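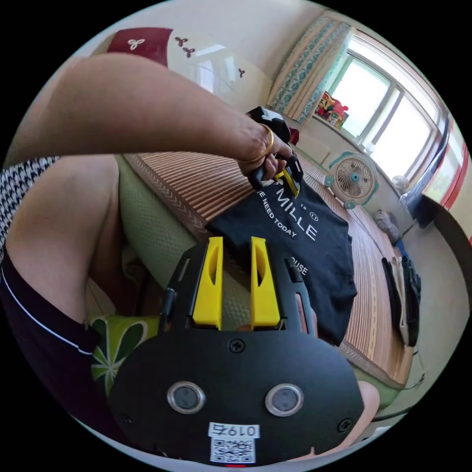
Lurdale Shared Workshop
Hand gripper build group: minutes, April meeting

Present: Anum Kazmi (chair), Kamran Sandhu, Lovisa Tangen, Zarmeena Gondal (minutes)
Apologies: Babar Dhanial
Start: 18:40

1. Minutes of the last meeting
Agreed, with one change. Under item 4 the spring is the short one, not the long one. ZG to correct the copy in the binder.

2. Finger mounts
KS has reprinted the slotted carrier for the yellow fingers. The earlier print cracked at the inner corner of the slot after repeated full closing. The new one has a larger radius at that corner and a thicker wall on the outer side. KS reported 3,000 open and close cycles on the bench rig without a crack. LT asked whether the rig loads the fingers sideways. It does not. Side load to be tested before the carrier is called finished.

The finger windows stay as drawn. LT had proposed closing them for stiffness. AK preferred to keep them, as the part is lighter and the grip pad can be threaded through. No vote taken.

3. Work with cloth
Main item. The group looked at handling a black T-shirt with white lettering, on a slatted mat, one unit in each hand. Points raised:

Printed areas of the shirt are stiffer than plain cloth and the fingers tend to slide off them. Start at a hem or a sleeve where possible.

The slats of the mat catch the finger tips when the unit comes in steeply. KS suggested a shallow approach. LT would sooner round the tips by a further millimetre or two and leave the approach alone. Both to be tried, tips first.

Thin cotton and denim need different closing force. At present this is left to the operator's hand. AK does not want a second spring setting in this version.

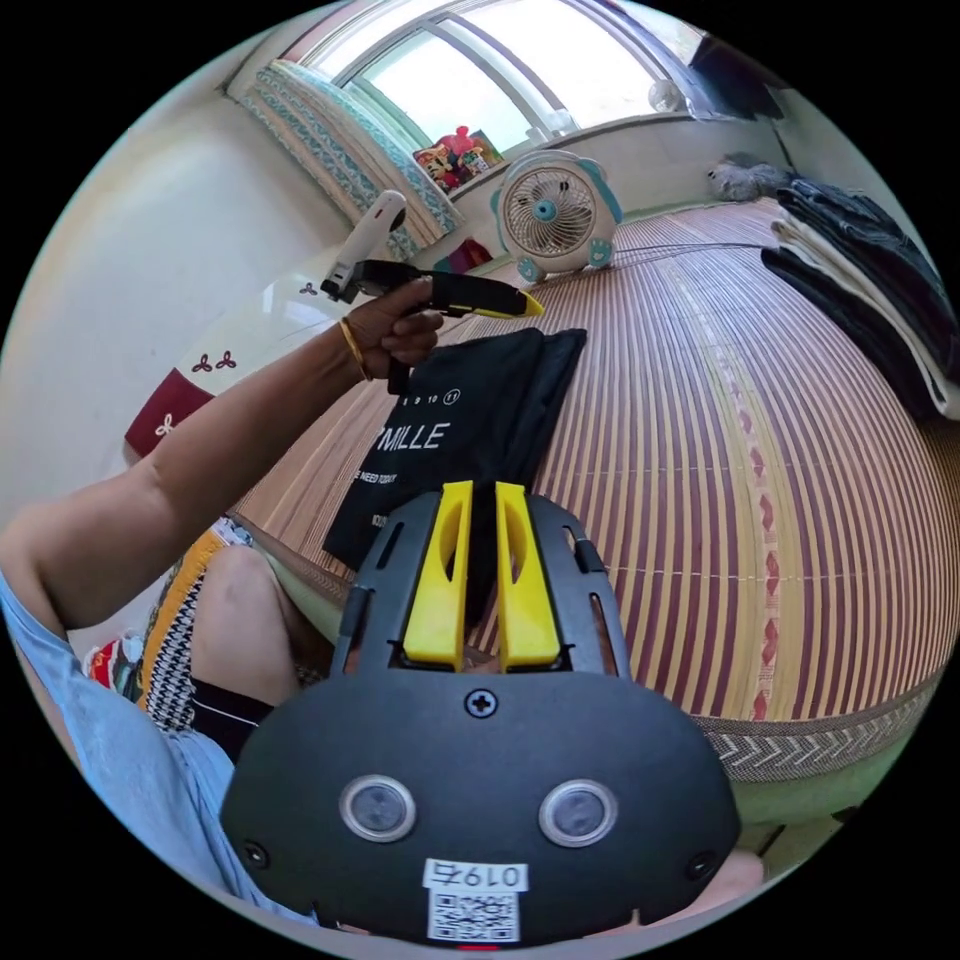 Item 3. Unit 0197 in the foreground, second hand tool over the black garment. Folded denim at right.

4. Handle and trigger
ZG finds the trigger return slow near the end of its travel. LT thought the pivot was over-tightened. KS thought it was print roughness in the bore. Action: strip one handle, ream the bore, refit with the same screw and compare. If there is no change, fit the stronger spring from the Farooqui packet.

The grip angle was discussed again. With the arm reaching across the body, the wrist bends more than it should. A change of angle means a new body print, so this is held over to the next version.

5. Body plate and screws
Plate screws to be checked before each session and marked with paint pen once set. The screws supplied by Stukeck are 9 mm under the head and bottom out in the lower holes. Use the 7 mm screws there. KS has sorted the two lengths into separate tubs in the second drawer.

Labels: number and code sticker to stay on the plate face. Handwritten numbers are acceptable provided they are legible at arm's length. 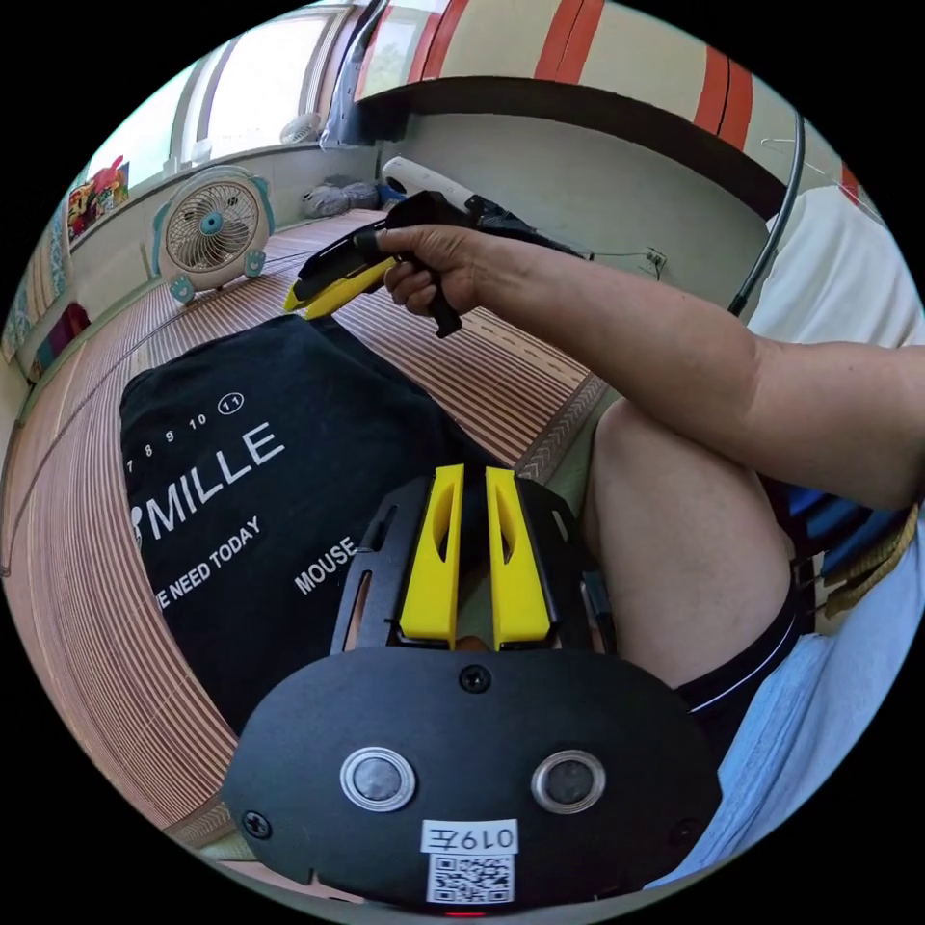
Item 5. Body plate of 0197 with screws and label, and the second hand unit held above the mat.

6. Spending
The balance for the build is £204. Approved from this: one reel of yellow filament, grip pad sheet, and a reamer for the handle bore. LT to order. The spare bearing set is not approved until the side load test is done.

7. Any other business
Jernitdale makers have asked for the carrier drawing. Agreed to send it after the side load test, with the larger radius shown.
BD asked by message whether the bench rig could be left set up between meetings. Agreed, with the supply unplugged and a card on it giving his name.

Actions
KS: side load test on new carrier
KS: shallow approach trial on the mat
LT: round finger tips on one pair, order parts under item 6
ZG: correct last minutes, strip and ream one handle
AK: reply to Jernitdale
BD: card for bench rig

Meeting closed 20:15.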